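Filling the Gakora piston pen

1. Unscrew the cap and wipe the nib with a soft cloth.
2. Turn the end knob anticlockwise until it stops.
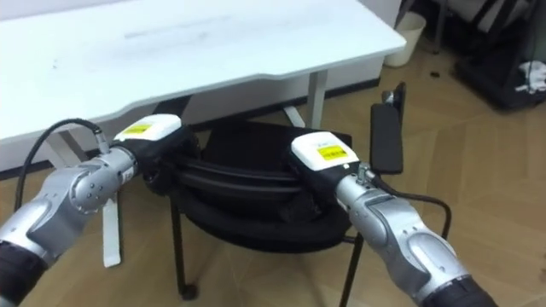 3. Dip the whole nib in the ink and turn the knob clockwise. Wait 2 seconds before lifting it out.
4. Let 2 drops fall back into the bottle, then wipe the nib.

Note: Clivow inks may need longer to start — store the pen nib down for 45 minutes if it writes dry.

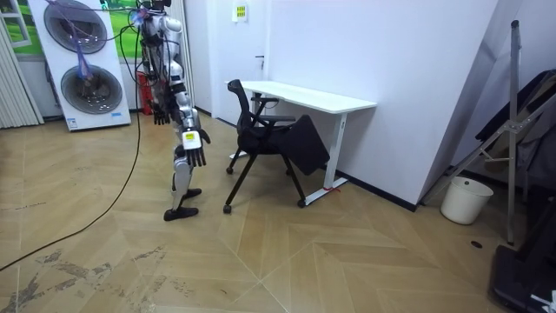 5. Flush with cool water every 90 days, or whenever you change colour.

Caution: Do not use hot water or spirit on the barrel. Do not force the knob. If it sticks, see Greasing the piston.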